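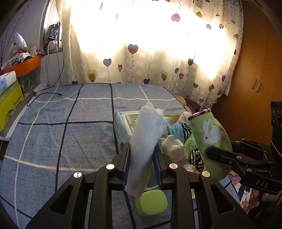
A rolled light blue towel above a plaid sheet.

Why Cotton Goes Stiff

Cotton is nearly pure cellulose, and cellulose holds water tightly. When a towel dries in still air, a small amount of bound water stays between the fibers and links them into a network. The network is what the hand reads as stiffness. Fabric that moves while it dries – in a tumble dryer or on a windy line – has fewer of these links.

Domenica Rüegg runs the textile bench at Auer, a testing laboratory in Primivmont. Her group washed 35 terry towels without softener and hung them indoors. Half were shaken by hand at two points in the drying cycle. Those bent more easily under a standard load, though the gap narrowed after repeated washing.

Hard water adds a separate effect. Calcium salts settle in the loops and do not shake out. Detergent residue behaves in a similar way, and the usual cause is overdosing. Cremilda Teixeira, a laundry engineer at Emard, sets her machines for an extra rinse when the load is 100 percent cotton.

Softener coats the fiber with a fatty layer and reduces the linking. It also slows the uptake of water, so a treated towel feels better and dries skin less well. Teixeira leaves it out of towel loads and uses it on bed linen only.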